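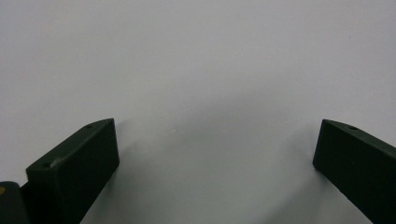
Slide 1. Two gripper fingers, pale surface behind.

Speaker notes: Writing the bottle episode
Nazar Hrytsenko, Otwood session, slot two

Slide 2. Start with the definition. One location, regular cast, standing sets. Mention that the term is about budget first and story second. Ask who has seen "Pennington", episode 13 (wait for hands).

Slide 3. Plot of the episode in three sentences. The freighter Canano loses main power between jumps. The crew seal themselves in the forward section, which holds air for up to 36 hours. The navigator knows why the power failed and does not say so until the fourth act.

Slide 4. Structure. The air supply is the clock, but the script mentions it only at act breaks. Read out the line from the end of act one. Do not play the clip, the sound in this room is poor.

Slide 5. What was cut. Wai-kit Lai's first draft had a rescue ship, the Fellano, arriving in act three. It went at the second rewrite. With a ship on the way the crew can wait; without one they have to talk to each other. Show both outlines side by side – leave them up for a minute.

Slide 6. Continuity. The hull number is 795 in the dialogue and was different in the pilot. Skip if short of time.

Slide 7. Common faults in scripts of this type:
Confession comes too early.
Technical fix depends on a part not shown before.
Minor characters asleep or unconscious for most of the running time.
Power returns in the last scene and the next episode ignores it.

Slide 8. Exercise. Pairs, one page, one room, no flashbacks. Collect pages before the break.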